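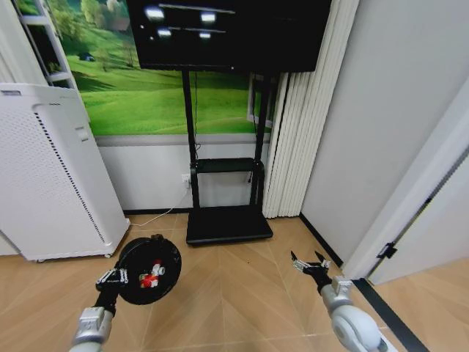

Does fitting the door gate do away with the need for security tags?
The gate only listens for tags. An untagged coat can stroll out under it all day long and the gate will wish it well.

Section 5: Setting up the Varkeo door gate

This section covers the two-post gate supplied to clothing and general shops. If you have the single-post model, turn to the Plilley supplement, which is thinner and has fewer cautions in it.

Before you start

Close the shop. Customers will step over the cable, under the cable and, given time, on the cable. You will need the hex key from the small bag, a pencil, a tape measure and one live tag of each type you intend to use.

Placing the posts

1. Stand the posts either side of the door, logos facing out. The gap between them must not be more than 146 cm.

2. Move any tagged stock well back from the posts. A rail of tagged jumpers parked beside the gate will set it off until closing time, and your staff will learn to ignore it by lunch.

3. Mark the fixing holes in pencil. Check for pipes and wiring before drilling.

4. Bolt down the left post, then the right. Tighten by hand first.

5. Run the link cable through the floor strip and press the lid down until it clicks along its whole length.

CAUTION: Do not plug in the power unit until both posts are bolted down. A loose post is heavy and has no sense of direction.

Setting the alarm

6. Switch on at the wall. The lamps show amber while the gate takes stock of the room. Stay out of the doorway until they turn green.

7. Open the Sumura panel on the right post and choose a volume. Level 1 is a polite cough. The top level can be heard in the shop next door, where it will not make you friends.

8. Carry a live tag through at waist height, at ankle height and inside a closed bag. The alarm should sound each time. If it stays silent at ankle height, turn the range dial one notch clockwise and repeat.

9. Walk through with no tag at all. If the alarm sounds, check your pockets for a tag before you ring us.

Note: Bags lined with foil can block the signal. The gate has a separate foil sensor, switched off as supplied. Turn it on under Extras. It will also take an interest in pushchairs.

The event log

The gate stores 4,000 alarms, then writes over the oldest. Each entry gives the time and the direction of travel. An alarm marked IN is usually somebody wearing a coat from another shop whose till staff forgot the tag. Apologise and let them in.

If the police ask for a copy of the log, export it before resetting anything. Pressing Reset clears the lot, and the panel asks only once.

Error 53

The posts have lost touch with each other. Switch off, reseat the link cable at both ends and switch on again. If the code returns, call the Kuruc service desk with the serial number, which we have printed underneath the left post. Note it down before step 4.

Revised March 12, 2018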